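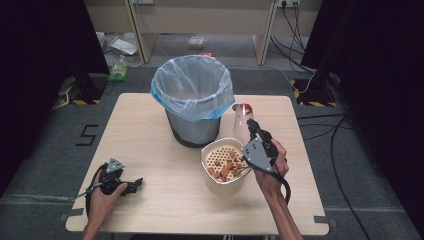

Page 30

Category: Fitting guides / Exterior / Rear spoilers

Section 3: Fitting the Skesik boot lip spoiler

3.1 Scope

This section covers the fitting of the Skesik boot lip spoiler, part number 439, to a painted steel or aluminium boot lid. It applies to the gloss and the satin versions. The drilled version is supplied with separate brackets and is covered in Section 4.

The spoiler is held by bonding tape along its front and rear edges and by a bead of urethane adhesive at each end. No holes are made in the boot lid.

3.2 Before starting

Read the whole section once before opening the adhesive. The urethane begins to skin over soon after it leaves the nozzle, and there is no time to look up a step while it is open.

Test-fit the spoiler before any preparation is carried out. A part which has been sanded, painted or taped cannot be returned as a fitting fault. If the gap between the spoiler and the boot lid is greater than 2 mm at any point with light hand pressure applied, stop and contact the supplier with the batch code moulded into the underside.

Boot lids that have been repaired or replaced with pattern panels may differ in shape from the original. The spoiler is moulded to the original panel only.

3.3 Parts supplied

Spoiler, one piece
Bonding tape, one roll, Zanitz grade 3
Urethane adhesive, one cartridge with nozzle
Adhesion promoter wipes, sealed, two
Paper template, left and right halves
Edge trim, black, one length

3.4 Tools and materials not supplied

Panel wipe or isopropyl alcohol
Lint-free cloths
Low-tack masking tape, 30 mm wide or more
Steel rule or flexible tape measure
Cartridge gun
Plastic pressure roller
Fine marker or wax pencil
Nitrile gloves

Note: Household glass cleaner is not a substitute for panel wipe. Many glass cleaners leave a film on the lacquer.

3.5 Working conditions

The panel and the spoiler must both be between 15 and 30 degrees C. The temperature of the panel is the one that matters, and a vehicle brought in from outside on a cold day will lag well behind the air in the garage. Leave both parts in the same room overnight where possible.

Do not fit the spoiler in direct sun, in rain or in a dusty area. Newly painted panels must be left for the full curing time given by the paint maker. Tape applied to soft paint may lift it.

3.6 Marking out

1. Wash the boot lid with ordinary car shampoo, rinse and dry. Remove any wax or ceramic coating from the area to be bonded. A coating may need light machine polishing to remove it.

2. Close the boot. All marking is done with the boot shut and the vehicle on level ground.

3. Measure the width of the boot lid along its rear edge and mark the centre on a piece of masking tape. Do not use the badge or the lock as a centre mark. Either may be offset from the true centre.

4. Join the two halves of the paper template along the dotted line. Align the arrow on the template with the centre mark.

5. Check that the distance from each end of the template to the edge of the boot lid is equal. The two sides must agree within 2 mm. Move the template and check again if they do not.

6. Run masking tape along the front edge of the template and down both ends. Remove the template.

7. Place the spoiler inside the masked outline. The ends should meet the tape without being pushed inwards. With an assistant holding the spoiler, open the boot slowly and confirm that the part clears the rear window and the hinge covers.

8. Add three pairs of alignment marks, one mark on the masking tape and one on a small piece of tape on the spoiler: one pair at the centre and one pair near each end.

Caution: Keep marker pen off the lacquer. Solvent used to remove it may dull a satin finish.

3.7 Preparing the surfaces

1. Put on clean gloves.

2. Wipe the masked area of the boot lid with panel wipe, in one direction only, turning the cloth between passes. Dry with a second cloth before the solvent evaporates.

3. Repeat step 2 on the underside of the spoiler. Pay attention to the recessed channels, where mould release can remain.

4. Open one adhesion promoter wipe. Apply a thin, even coat to the channels on the underside of the spoiler. Leave for the time shown on the sachet.

5. Use the second wipe on the boot lid, inside the masked outline only. Promoter on visible paintwork leaves a stain and must be removed at once with panel wipe.

6. Do not touch either surface again with bare hands.

3.8 Applying the tape

1. Lay the bonding tape in the front channel in one continuous length. Do not stretch it. Stretched tape shrinks back later and opens a gap at the ends.

2. Lay a second length in the rear channel. Leave the last 30 mm at each end free of tape. This space is for the urethane.

3. Roll both lengths down firmly with the backing still in place.

4. At each end, peel back a short tab of backing and fold it outwards so that it projects beyond the edge of the spoiler. Secure the tabs to the top face with masking tape.

Note: Vehicles with a rear camera mounted on the boot edge require a break in the rear tape for the cable. The position is printed on the template.

3.9 Bonding

Two people are needed for this stage.

1. Cut the nozzle to give a 3 mm bead. Apply a single bead in the untaped space at each end. Keep it clear of the outer edge.

2. Lower the spoiler on to the boot lid, centre first, using the alignment marks. The exposed tabs must not touch the panel until all three pairs of marks line up.

3. While the assistant holds the centre, pull each backing tab out slowly, at a low angle to the panel. Work from one end to the other. If a backing strip tears, lift that end only and recover the strip with plastic tweezers.

4. Press along the full length by hand, then go over it with the roller. Start at the centre and work outwards.

5. Remove any urethane that has squeezed out with a dry cloth, followed by a cloth dampened with panel wipe.

6. Strap the spoiler down with masking tape at even spacing. Run each strip from the top face over the rear edge of the boot lid.

7. Press the edge trim into the front lip, if required. The trim is optional on the gloss version.

Warning: Uncured urethane is harmful to skin and eyes. Work with the doors open and keep the cartridge away from children. Wash skin with soap and water, not solvent.

3.10 Curing

Leave the masking tape in place for 24 hours. Do not open or close the boot in that time. Do not drive at motorway speed for 2 days or use a pressure washer for 7 days. Cold conditions lengthen all of these times.

3.11 Faults

End lifts after curing: tape was stretched, or the panel was below temperature. Remove the part and re-tape. Old tape cannot be reused.

Bubble or hollow sound along the front edge: roller pressure too low. Warm gently with a hot air gun on its lowest setting and roll again.

White haze on the lacquer beside the spoiler: promoter residue. Use a fine polish by hand.

Replacement tape and templates are listed under Grabowska in the accessories price list. Quote part number 439 and the boot lid type when ordering.

Section revised 30/07/2022. Checked by Mounir Kamel, Staritz technical office. Replaces the March issue.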